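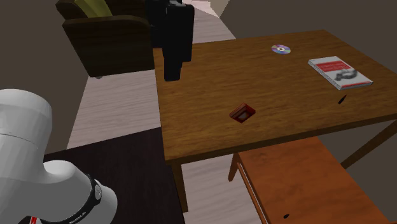
According to one reader, I have been unfair to Akdale, and she would like it on the record that the town does have a downtown. It has a bank, a place that fixes vacuums, and four blocks where you are allowed to park at an angle. She has lived there longer than I've been complaining about it, she wrote, and if I wanted a downtown with a fountain I could go back to Celside and pay for one.

Fair enough. I did live in Celside, and I did pay for it, and the fountain was turned off most of the time I was there.

Her letter came in after my August post about moving, in which I said that Akdale was "a perfectly good exit ramp with houses." I stand by the houses. I'll withdraw the exit ramp, mostly on account of the bus.

I had not planned on having feelings about a bus. The 31 goes from the old depot, past the high school and the feed store, out to the county building and back. When we were deciding whether to buy here, the town website told me that residents "enjoy convenient access to regional transit." I have now enjoyed it. The 31 comes every hour if the driver is in a good mood and the railroad crossing is clear. The crossing is not often clear. There's a freight train that likes to stop there and think.

But it costs almost nothing, it's warm, and the regulars have a seating chart that I was taught through a series of looks. I sit third from the back on the left. I was moved there in my second week and I've stayed put.

The other thing the website promised was parks. In Celside we had one enormous park which everybody was proud of and which you needed a parking strategy to visit. Akdale has a bunch of little ones, some so little that I'd taken them for somebody's side yard. The one by me is named Bodnár Park, with the accent carved into the sign and missing from every map, form and email the town has ever produced. It has a swing set, a drinking fountain that works (take note, Celside) and a bench facing the back of the water department. I've come around on the bench. The water department has a very nice hedge.

Last month the town sent out a survey asking us to rank what we'd like done with Bodnár Park. The choices were new swings, better lighting, a dog area, or "other." I wrote in "turn the bench around," then sat there feeling like I'd betrayed the hedge, and mailed it anyway. If the results ever come out I will report them.

Now, money. People keep asking whether it was worth it, and by people I mean my brother-in-law. Our property tax went down. Our water bill went up, for reasons explained in a leaflet I have read twice. We pay $400 less a month than we did in Celside, all in, and I'd love to tell you where that goes, but the gutters know and the gutters aren't talking. The house was built by somebody who owned 20 nails and a lot of caulk.

Then there's Jikport, which is where everyone in Akdale tells you to go if you want anything. Want a decent sandwich? Jikport. Need shoes? Jikport. I drove over to see what all the fuss was about and found a town of the same size with the same bank, where a man at the hardware store told me that for paint I'd do better in Akdale. I bought the paint in Jikport out of spite. It's the wrong white.

I did go to a council meeting, as the same reader suggested I should before I wrote another word. There were more people on the agenda than in the chairs. We spent most of an hour on whether to spend $600 on a new sign for the depot, and the argument against was that everyone knows where the depot is. I found myself nodding. Then I remembered I'd walked past it three times the day we moved in, dragging a suitcase, and I raised my hand, and apparently once you raise your hand they want your street address and you have to go stand at the microphone.

The sign passed. So I suppose I'm involved now. The next meeting has the leaf pickup schedule on it, and I have some thoughts about leaf pickup.

Posted 10/23/21. Comments are open, and yes, I know about the vacuum place. I've been in. They did a good job.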